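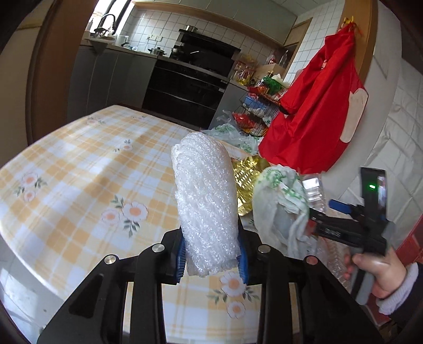
Page last changed: 9th February

Robots at work: who packs the box?

Fuklow is a company that packs cups, jars and other things that break easily. A few years ago, people did every part of the job by hand. They wrapped each item, put it in a box and taped the box shut.

Now a machine called Citis tapes the boxes. It can close 100 boxes in the time a person needs for 6.

Wrapping is harder for a machine. Soft white foam bends and slips. If a gripper squeezes too hard, the thing inside can crack. If it squeezes too little, the bundle falls. A gripper with two pads can hold a bundle from both sides, a bit like your finger and thumb.

People teach the machines by doing the job themselves. They hold a gripper by its handle and pick things up with it. A computer keeps a record of each try. Fuklow needed roughly 625 tries before its wrapping robot was ready to start.

What changed for the workers?

Some of them used to tape boxes all day and had sore wrists. Now they check the machines and fix jams. Others had to learn a new job, and that took time. A few liked the old job better.

People still wrap the oddly shaped things, such as teapots.

Words to know
Automation: using machines to do work that people did before.
Gripper: the part of a robot that holds things.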